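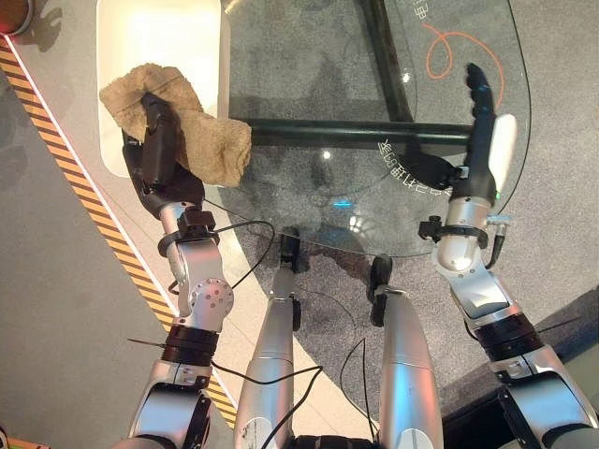

Garkberg Glass Care Set, three months in

Posted Mon 23 December

I bought a round glass table in September, against the advice of everyone who has ever owned one. It looks great for the first ten minutes after you clean it. Then somebody sets down a mug, or leans on it, or the sun comes in low, and you can see every place a hand has been since the weekend.

So I was a soft target for the Garkberg set. The box promises "a lasting clear finish on all household glass" and a coating that makes fingerprints "release." I have been reading labels like that for most of my adult life and I didn't believe this one either, but I paid for it with my own money and I have used it long enough to say something useful.

What you get

A 12 ounce spray bottle of cleaner, a smaller bottle of the coating, two cloths and a plastic scraper that I have not found a use for. There is also a folded sheet of instructions in very small type. The box calls the cloths "lab grade." I washed one with the kitchen towels and it came out looking like any other cloth that has been washed with kitchen towels.

The cleaner

It's fine. It smells faintly of pears and it cuts grease. On a table with dried coffee and whatever was on the bottom of the soy sauce bottle, it took one pass and a bit of elbow. If you spray too much it leaves a haze, and the trigger makes it very easy to spray too much. One squeeze puts out enough for half the table.

I ran it against the Rorance spray I already had under the sink, half the tabletop each, same cloth type, same evening. I could not tell the halves apart. I asked two people at dinner to pick the better side and they picked different ones, and then one of them changed her mind after moving her chair. The Rorance costs less and you can get it at the grocery store.

The coating

This is what you are really paying for. You clean the glass, let it dry, wipe on a thin layer, wait, then buff. The sheet says to wait 12 minutes. I set a timer the first time and it was still smeary, so I buffed for a good while longer, and my shoulder let me know about it the next day.

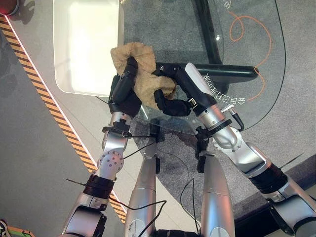
Does the coating work?

A little, for a while. For the first week the table did seem easier to wipe down. Water beaded up on it, which I enjoyed more than I expected to. Fingerprints still showed up just the same, though. I'd like to be clear on that point, as the front of the box has a drawing of a hand leaving no mark, and my hands leave marks. They came off with a dry cloth during that first week. By the third week I needed spray again, and by the fifth I might as well have had bare glass.

The box says the coating lasts "up to 200 wipes." I have no plan to count, and "up to" covers a lot of ground anyway. A number like that can't be checked by a person with a job.

The cloths, again

After a few washes mine began to shed. You get a nicely polished table with tiny bits of fuzz on it, and then you chase the fuzz with the other cloth, which is also shedding. Don't use fabric softener on them (it's in the small type, near the bottom). I switched to an old flat-weave dish towel from Costa that is going thin in the middle, and it does a better job than either one.

Other things I tried it on

Shower door: no real change. We have hard water and the spots were back in days.

Bathroom mirror: good, but so is plain water and a dry towel.

Oven window: the label says not to, and I didn't.

Car side windows: decent in the rain. If I bought the coating again it would be for this.

Compared with Drelar

A few people have asked about the Drelar wipes. I used up one pack before I got this set. They are quick and they dry out fast once the pack is open - by the end you are pushing a piece of paper around. I would take the Garkberg cleaner over those any day. I would take the Rorance over both.

Price and verdict

The set costs more than twice what I would call fair, and most of the difference goes to a coating that gave me one good week. Garkberg does sell the cleaner alone, though you have to scroll a long way down their site to find it, past the subscription offer.

Two stars out of five. The cleaner earns both of them. I still have most of the coating left, and it is going in the garage next to the windshield fluid.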